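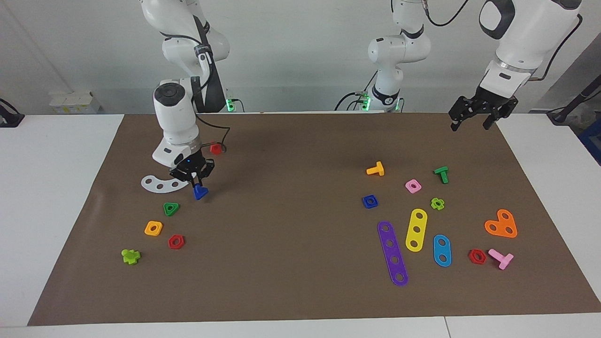 Archives > Bench Robotics > Grippers and Fingers

Thread index Previous Next Reply Search

Re: Likeck fingers vs. the Ollness ones

Hi Gergely, and hello everyone,

Gergely Takács wrote:
> We're about to order fingers for both arms and I keep going back
> and forth. The Ollness set is cheaper, but does it hold small
> stuff with slanted sides? Our parts are mostly brackets and nuts.
> Also, did you keep the wrist cameras?

What a nice question to come back to after lunch! I've spent most of November on this, so please forgive the length.

We run the construction-toy pieces (nuts, T-shaped bolts, the strips with holes) on brown paper, and I'd recommend them to anybody. They're cheap and colorful, and the shapes are rude enough to show up a bad finger right away. The triangles are the ones I'd watch. A square nut gives you two flat sides to squeeze, and a triangle, like the little blue one in the right gripper in my picture, gives you a flat on one side and whatever luck you have on the other.

With the Ollness fingers we got 62 good picks out of every hundred on the triangles. With the Likeck ones, same arm and same controller settings, it was 86. On the square nuts I honestly couldn't tell them apart, and the long strips were fine with either as long as you grab them across the narrow way. So if your brackets have parallel sides, Gergely, save your money.

The Likeck pads do wear, I'm sorry to say. Ours lasted almost 3 weeks before the edges started to go, and the replacements from Marnau took another 4 days to get here (lovely people, slow mail).

As for cameras, I've gone back to the fixed one for all the comparisons. I know the Dönmez folks swear by the wrist view, and I may well try it again once I've tidied up my cables, but I like having both arms in sight.

Do write and tell us what you end up ordering!

Warmly,
Venkatesh Sundaram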